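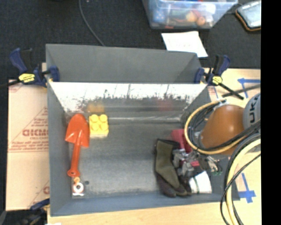 Gray bin with an orange-red toy shovel, on a light wooden tabletop.

Posted in October
By the Hirnent Research Office

Call for participants: basketball fans needed for a study of mood and game watching

Hirnent is looking for 100 adult basketball fans in the Nindville area to take part in a study of how people feel before, during and after games. The study is called Felia. It runs for one college season.

We want to hear from people who follow a team closely and from people who watch only now and then. You do not have to attend games in person. Watching on TV or listening on the radio is fine.

What you will do

You will come to our office in the Lodhi Building for an opening visit. At that visit you will fill out a set of questions on sleep, stress and how long you have followed your team. After that, you will watch 4 games of your choice at home and keep a short mood diary for each one. You make one entry before the game starts, one at halftime, one when it ends and one the next morning. A closing interview is done by phone.

Who can take part

You must be 18 or older, read and write English, and have a favorite college team, men's or women's. We are short of older fans and would like to hear from anyone who was already following college ball in 1972. Current college players, coaches and paid team staff cannot join. People who bet on games may take part but will be asked a few extra questions.

Pay

Participants receive $37 for each completed game diary. The opening visit and the phone interview are unpaid. Parking behind the Lodhi Building is free with a pass from the front desk.

Privacy

Diaries are stored under a number. Your name is kept in a separate file and is deleted when the study closes. You may drop out at any time and will still be paid for the diaries you have turned in.

How to sign up

Stop by the front desk or write to Hirnent, Lodhi Building, Nindville. Give your name, your age, your team and the best time to call. The office closes at 5 p.m. Sign-up ends when all places are filled.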